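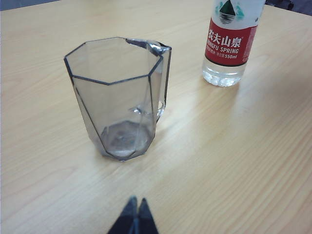
Caneca facetada com asa e garrafa de água, tampo de madeira clara.

Início | Caderno da oficina | Materiais | Arquivo | Contato

Caderno da oficina, junho
Entrada: acabamento a óleo, segunda rodada de amostras

Retomei as amostras de acabamento às 8h40. A primeira rodada ficou inútil porque misturei peças lixadas em grãos diferentes e depois não dava para comparar nada. Desta vez preparei tudo igual: 24 plaquinhas de freixo, todas da mesma prancha, aplainadas no mesmo dia e lixadas até 180. Metade recebeu ainda uma passada de 240. Numerei no verso a lápis macio, porque a caneta da outra vez sangrou com o óleo.

Produtos em teste:
- óleo Iltovari, puro
- óleo Iltovari com um pouco de cera de carnaúba
- óleo-cera Nerkeck
- verniz à base de água Lurkley, fosco

O Iltovari puro continua o mais fácil de espalhar. Apliquei com pano de algodão, esperei quinze minutos e tirei o excesso. Escurece mais do que eu gostaria, puxa para o amarelo, e no freixo isso aparece bastante no lenho tardio. Com a cera a cor fica igual, mas o toque melhora. A mistura empelotou na lata quando esfriou e tive de aquecer em banho-maria de novo. Anotar: fazer só a quantidade do dia.

O Nerkeck é grosso. Na plaquinha 9 deixei camada demais e ficou pegajosa, dava para marcar com a unha. Raspei e refiz. Na 10 e na 11 usei a almofada branca, bem apertada, e ficou uniforme. Cor mais neutra que a do Iltovari. É o candidato para a mesa do ateliê Kiều, que pediu madeira clara e sem brilho.

O Lurkley levantou a fibra, como esperado. Lixei com 320 entre as demãos e assentou. Visualmente é o que menos altera a madeira, mas de perto tem cara de película, e os cantos vivos ficaram com falha. Se for usar, quebrar as arestas antes.

Ensaio de mancha. Água, café e vinagre, uma gota de cada por plaquinha, cobertas com vidro de relógio. Com quatro dias de cura o café marcou todas as peças de óleo. Depois de 26 dias a diferença é grande: Nerkeck sem marca de água nem de vinagre, café só uma sombra que saiu com pano úmido. Iltovari puro ainda guarda um anel de água fraco. Com cera, o anel some se esfregar. O Lurkley não marcou com nada, só que numa das peças o vinagre entrou pela falha do canto e esbranquiçou embaixo.

Não vale a pena repetir o ensaio de quatro dias. O prazo de cura tem de entrar no orçamento e na conversa com o cliente: a mesa não sai daqui antes.

Calor. Coloquei uma caneca de louça com água fervendo direto sobre uma peça de cada grupo, por dez minutos. Marca branca no Lurkley, que não saiu. Nos óleos ficou um halo que desapareceu com mais uma demão fina. O conserto local é o argumento mais forte a favor do óleo em tampo de uso diário. Com verniz seria lixar o painel inteiro.

Lixamento 180 contra 240: no toque a diferença é pequena, na absorção é clara. As peças de 240 beberam menos e ficaram mais claras, em todos os óleos. Para o tampo Kiều vou até 240 na face e paro em 180 por baixo. Conferir se isso não dá problema de empenamento, são superfícies que vão trocar umidade em ritmos diferentes. Provavelmente irrelevante com as travessas, mas quero medir a flecha antes e depois.

Umidade das pranchas que restam: entre 9 e 11 por cento. A mais larga tem 40 cm e já mostra um pouco de encanoamento; vou abrir ao meio e recolar com os anéis alternados.

Consumo: não pesei as latas antes de começar, então não tenho número por metro quadrado. Pesar na próxima.

Panos com óleo foram para o balde com água e tampa, lá fora. Lembrete para quem usar a bancada: pano de Iltovari não vai amassado para o lixo comum. Abrir e estender, ou balde.

Pendências
- pedir mais uma lata de Nerkeck (a atual não chega para duas demãos no tampo e nas pernas)
- trocar o disco da lixadeira, está riscando em círculo
- refazer a plaquinha 17, caiu no chão com óleo fresco
- medir a flecha do painel depois da colagem
- guardar as amostras no escuro, exceto uma de cada grupo, que fica na janela para ver o amarelamento

Parei às 17h15.

2 comentários | 5 compartilhamentos

Contato | Todos os direitos reservados | Voltar ao topo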